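Skastar terry hand towel in peach: review after a month

I bought the Skastar towel in September from the Somboon shop in Jetville. It comes in packs of 2, and I have been through two packs. They replaced a set of Anton towels that had gone thin in the middle.

Color and pile

The color on the label is peach. Under bright light it reads closer to cream, and you only get the warmer tone down in the folds. If you are matching it to a bathroom, look at it in the shop first. The loops are fine and a little fuzzy. It falls into soft, rounded folds when you pick it up, with none of the cardboard feel I got from the Anton set.

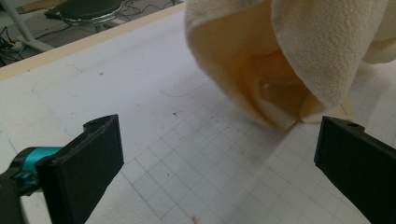
Folding

I fold towels in thirds the long way, then in half. The Skastar takes a crease well enough, but it needs flattening first. Lay it out lengthwise and work from one end. The far part settles with a few light wrinkles, and the end you are holding stays bunched until you let go and smooth it separately.

Surface matters too. On bare wood mine slid around. On foam board it stayed put better, and two boards side by side took all but the near end, which ran past the table edge.

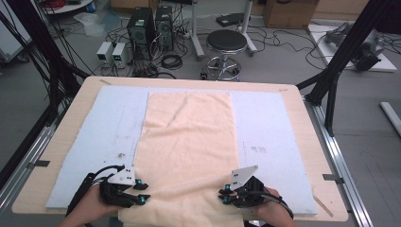 Prasert Ratanaporn, who I share the laundry with, rolls his and skips the flattening. Rolled, they take up more of the shelf, and I can fit 10 folded ones in the same space.

Washing

Mine have gone through the wash every week. There was lint in the first 3 loads and very little after that. One towel has a pulled loop near the hem, which I trimmed with scissors. Drying takes longer than it did with the Anton towels, so I hang them overnight.

I would buy them again, though I wish the shop sold them singly.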